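Subject: Re: [laundry-and-home] Clips for light things that won't stay hung

On Tuesday a list member wrote:
> We moved into a rental over by Cunditz with one closet and a lot of
> stuff that isn't really closet stuff — dish towels, half-used bags
> of things, the baby's swim gear. I keep reading "just clip it and
> hang it" in the old posts, but every clip I've tried either leaves
> a dent in the fabric or lets go in the night. What are you all
> using? And does anybody hang the bags too, or is that just me
> being desperate?

Not just you! I'm a hanger of bags from way back. I've been at it ever since we lived in Stirnilville, in a kitchen that had two drawers, one of which was full of the landlord's fuses.

Two pictures:
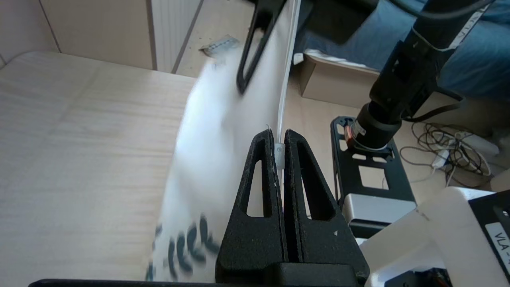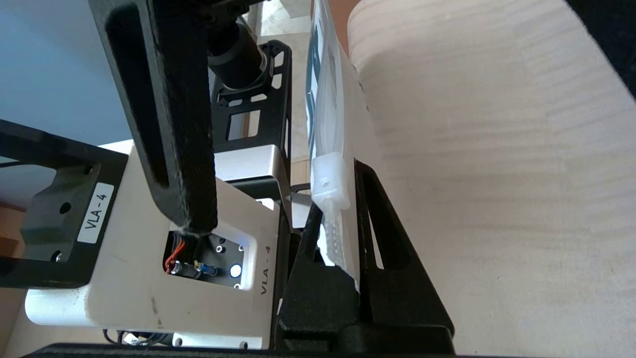
Little white plastic clip with a hole or rivet in it, on white fabric in the first one; white plastic clip or tag with a small hole, on a package with dark blue printing, in the second.

I like small clips for light stuff and I'll tell you how I use mine, with the warning that my house is not a showroom.

For towels and other thin cloth, go for the edge and go for a hem if there is one. A hem is doubled over, so the clip has something to bite, and if it does leave a mark it's on a part you never look at. I used to clip right in the middle of the top edge, and everything sagged into a taco. Now I use a clip near each corner and it hangs flat, or flat enough for me. Anything with a print on it I clip on the plain part (I have one tea towel with a permanent pinch mark right through a lemon, and it bugs me every single morning).

For bags, squeeze the air out first, fold the top over twice, then clip across the fold. If you only clip one layer of plastic it slides, especially the crinkly kind. I hang rice, snacks, the refill pouches of soap, all of it, on a rail inside the pantry door. Heavy bags go on a shelf. I learned that one at two in the morning with a bag of lentils, and I was still finding lentils at Christmas.

About the letting-go-in-the-night problem, my guess is your clips are carrying too much or they're old. Plastic ones get tired. I bought a box of 200 from the hardware store in Hollis when we moved here, and the ones I kept on the sunny windowsill went brittle way before the ones in the drawer. Five of them snapped in one week! So keep the spares in the dark, and if one feels chalky just toss it.

The denting, I don't have a perfect answer for. A scrap of old T-shirt folded under the jaw helps on nice things. For everyday towels I let them dent and they come out fine in the next wash.

And the swim gear — I'd give that its own rail if you've got anywhere at all to put one. We have a tension rod over the tub, and the little suits go up there by the straps with no clips at all. I tried clipping them once and the stretchy fabric just crept out of the jaw.

One question back at you and everybody else: has anyone tried the Flillow rail, the one that folds down off the wall? I keep putting it in my cart and taking it out again. My pantry door is about at its limit, and the hinge has started making a noise I don't care for.

Also, whoever posted about hanging gloves by the cuff last month, thank you, we're doing that now and both of mine have been in the same place all week.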